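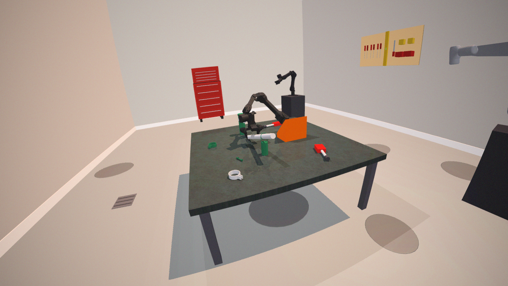
Kjell Rønning would have skipped the simulator and gone straight to the bench. He told Tài Chu so when the two began sharing a workshop in Prasturow, and he hasn't changed his mind much. "You learn more from one stripped screw," he says.

Chu wanted the arm to pick up a rod and set down clamps on screen first. He built the virtual workshop in the evenings, starting in March, and ran the pick 108 times before he ordered any parts. "Modeling the rod took an hour," Chu says. "The clamps took me 12 days. The lugs kept catching on the fingers."

The real arm is still in pieces. Three of its joints are assembled, and the wrist is waiting on bearings. Rønning is cutting the base plate himself, after the first one came out too thin and flexed under load.

They disagree about the gripper too. Chu wants to keep the angular fingers he used in the model. Rønning would rather add rubber pads and see what happens.

"We'll try his pads," Chu says. "I've already changed the finger length 3 times, so once more is fine."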